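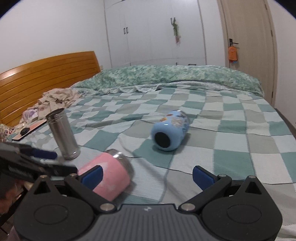

Why does my fantasy baseball team still show a traded pitcher on his old club?
The roster page reads from a saved copy of the player list. Open League Settings, choose Refresh Players, then log out and back in.

Ticket status: Reopened
Product: Skuvico League Manager
Opened by: Leanne Birkett
Assigned to: Gualtiero Caruso

29th August, Leanne Birkett
Refresh ran with no error. Two relievers in our league still have the wrong club, and the waiver page won't let anyone claim them. Same result on phone and laptop.

Gualtiero Caruso
Please send the league size and the scoring type.

Leanne Birkett
Roster limit is 26, head-to-head. Ruth Yeoman is co-manager and sees the same thing on her login.

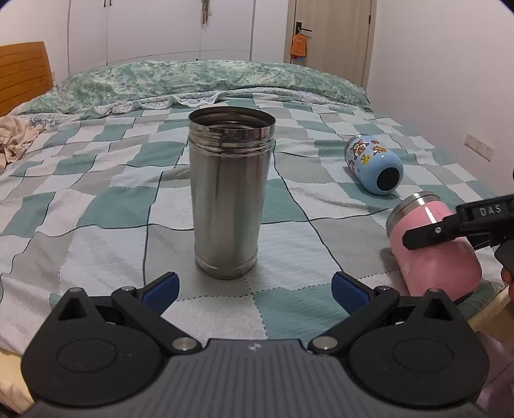

Steel cup on a patchwork bedsheet

Gualtiero Caruso
Found it. Both pitchers have duplicate records left over from the March import. I merged them on our side. Refresh again and check the waiver page.

Leanne Birkett
Clubs are right now. One claim went through, the other is pending. Leave this open until waivers run.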